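Filed under: Reviews > Simulation & Data Tools

Fomeo is a desktop package for recording robot demonstrations in simulated rooms. Our laboratory used it through May to gather examples for a policy that opens and closes drawers. Two operators, Krystyna Pawlak and Wagner Vieira, recorded 358 episodes, of which 93 were rejected at review.

Installation was simple, and the supplied manual is clear. Scenes are assembled from a library of furniture, wall and floor finishes, and each may be varied between episodes. Surface quality is good — wood grain and brick in particular — and small cabinets come with drawers that slide separately. 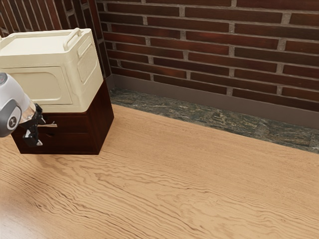
Contact handling is less even. Thin bar handles are held securely when the fingers close squarely, but a slight error in wrist angle often causes the grip to slip. Most of our rejected episodes failed for this reason. The replay tool makes such faults easy to find, and an operator can trim or relabel an episode without leaving the program.

Export remains the weakest part of the package. Files are divided into batches of 60 episodes, and the batch size cannot be changed. Camera settings are stored in a separate file that must be copied by hand.

We recommend Fomeo to groups with modest data needs and staff available to check each recording. Larger groups should request a trial license and test the export process first.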